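## 3. Folding on the bed

This section covers folding a single cloth or garment on a made bed. It applies to the Rokstead bedroom set-up with a fitted sheet and no topper. For shelf storage, see the Gosto cabinet section.

### 3.1 Before you start

1. Pull the sheet flat and tuck in the sides. Wrinkles in the sheet carry through to the bottom layer of the fold.
2. Take pillows and blankets off the bed.
3. Move bags and loose items away from the side you will stand on.
4. Check the care label. Do not fold anything that is still damp.

**Note:** A sheet in a plain color that contrasts with the cloth makes the edges easier to find.

**Caution:** Framed panels leaned against a wall can slide if a trailing cloth catches them. Keep large pieces clear of them when lifting.

### 3.2 Spreading and folding

1. Place the cloth on the bed within easy reach of both hands.
2. Find one edge and lift it. Let the rest hang so the larger creases drop out.
3. Lower the cloth onto the sheet, far edge first.
4. Hold one side still and draw the other outward until the cloth lies flat.
5. Bring the left side over to the right. Match the corners before letting go.
6. Smooth from the fold toward the open edge.
7. Fold from the bottom up, 2 times for a small cloth and 3 times for a garment.

A blue cloth, lifted and on the sage-green sheet, appears in the second and third views.
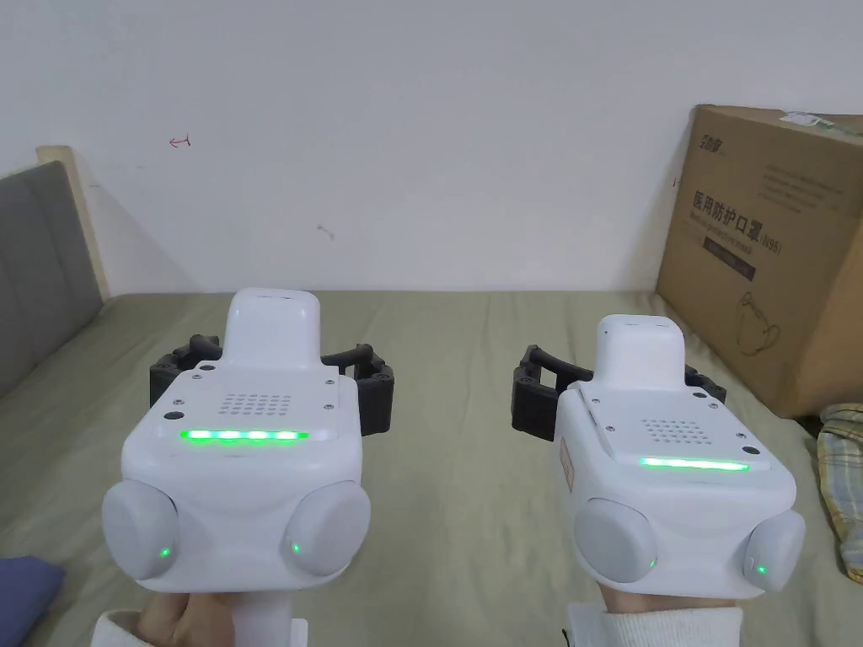
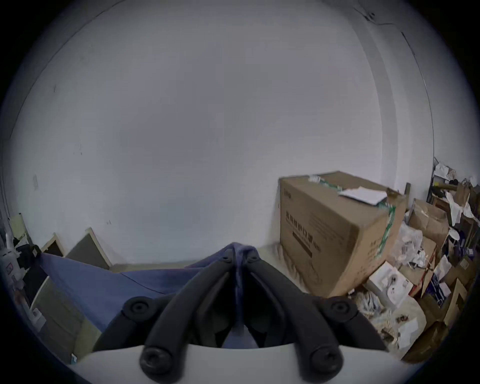
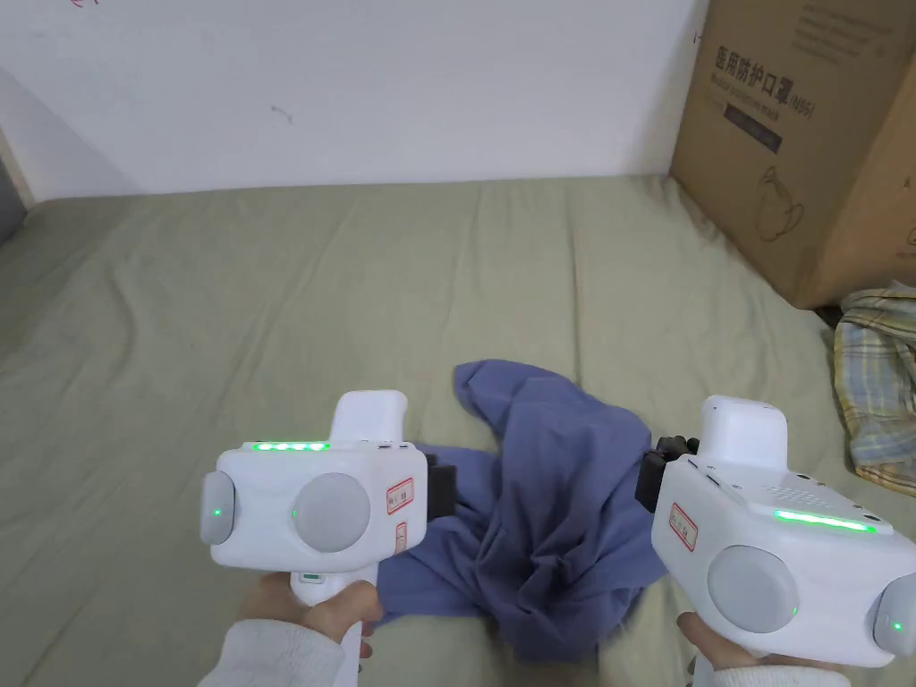

Manalastas asks whether step 5 can be done before the cloth is fully flat, as it saves a pass on thin fabric. It can, if the top edge is already straight. On heavier fabric the lower layer bunches and step 4 has to be repeated.

### 3.3 If the fold will not hold

- **Corners do not meet:** Open the last fold only and return to step 5.
- **Cloth slides on the sheet:** Retuck the sheet. Slack bedding moves with the cloth.
- **Stack leans:** Turn every second piece so that the thick edges alternate.

**Caution:** Do not press folds with an iron on the bed. Use the Parker board (see section 5).

### 3.4 Storage

Place folded pieces with the closed edge facing out. Leave a gap above the stack so the top piece can be removed without dragging the one below it.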